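Erprobungstagebuch Laborautomation, Eintrag Juli
Zuletzt aktualisiert: Juli, 16:40 Uhr

Die Erprobung des von der Firma Clekness angebotenen Umsetzpakets für Pipettenspitzen wurde heute um 8:15 Uhr fortgesetzt. Anwesend waren Frau Katene für die Laborleitung, Herr Zeng für die Gerätetechnik sowie der Unterzeichnete. Frau Chege war bis zum Mittag durch die Inventur gebunden und stieß um 13 Uhr hinzu.

Gegenstand des Angebots sind die Greiferfinger, die Ablaufsoftware und eine Einweisung von zwei Tagen. Der Preis der Grundausstattung beträgt laut Schreiben 3505 Euro, die jährliche Wartung ist darin nicht enthalten. Herr Zeng hat den Anbieter gebeten, die Wartung gesondert auszuweisen, damit ein Vergleich mit dem Angebot der Firma Iltano möglich wird. Eine Antwort lag bis Dienstschluss nicht vor.

Am Vormittag wurden zunächst die Anfahrpunkte über den beiden Spitzenboxen neu eingelernt. Die im Handbuch empfohlene Reihenfolge, zuerst die Eckposition und danach die Reihenrichtung, erwies sich als zweckmäßig. Weniger befriedigend ist die deutsche Fassung des Handbuchs, in der die Begriffe für Ablage und Aufnahme an mehreren Stellen vertauscht sind. Frau Katene führt hierzu eine Mängelliste, die dem Abschlussbericht als Anlage beigefügt wird.

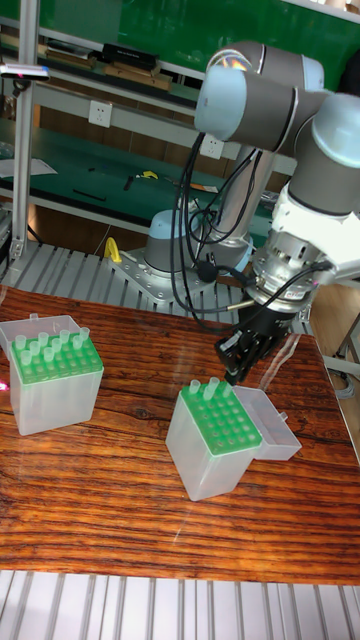 Arbeitsplatz mit Greifer und zwei geöffneten Spitzenboxen; in der rechten Box befinden sich noch zwei Spitzen.

Im Anschluss wurde der Umsetzbetrieb aufgenommen. Bis zur Mittagspause verzeichnete das Protokoll 103 Greifvorgänge. In vier Fällen setzte der Greifer die Spitze verkantet ab, woraufhin der Ablauf von Hand angehalten wurde. Eine selbsttätige Erkennung dieses Fehlers gehört nicht zum Lieferumfang. Herr Zeng hält sie für unverzichtbar, Frau Katene möchte vor einer Festlegung die Ergebnisse mit den kürzeren Spitzen abwarten. Ich habe beide Auffassungen zu Protokoll genommen.

Am Nachmittag erfolgten weitere 57 Greifvorgänge bei verminderter Geschwindigkeit, sämtlich ohne Beanstandung. Frau Chege wies darauf hin, dass der Zeitbedarf je Box damit über dem von Hand erreichten Wert liegt. Für den Nachtbetrieb wäre dies hinnehmbar, für die Vormittagsschicht nicht. Die im Prüfplan vorgesehenen 1000 Greifvorgänge werden voraussichtlich erst in der kommenden Woche erreicht.

Offen bleiben die Frage der Ersatzfinger und die Schulung der Spätschicht. Frau Lâm hat für das Gespräch mit dem Anbieter den kleinen Sitzungsraum reserviert. Die Anlage wurde um 16:20 Uhr abgeschaltet, der Schlüssel zum Labor an der Pforte hinterlegt.

N. Siqueira

Kontakt: Geschäftsstelle Laborautomation, Bustano | © Bustano, alle Rechte vorbehalten | Nach oben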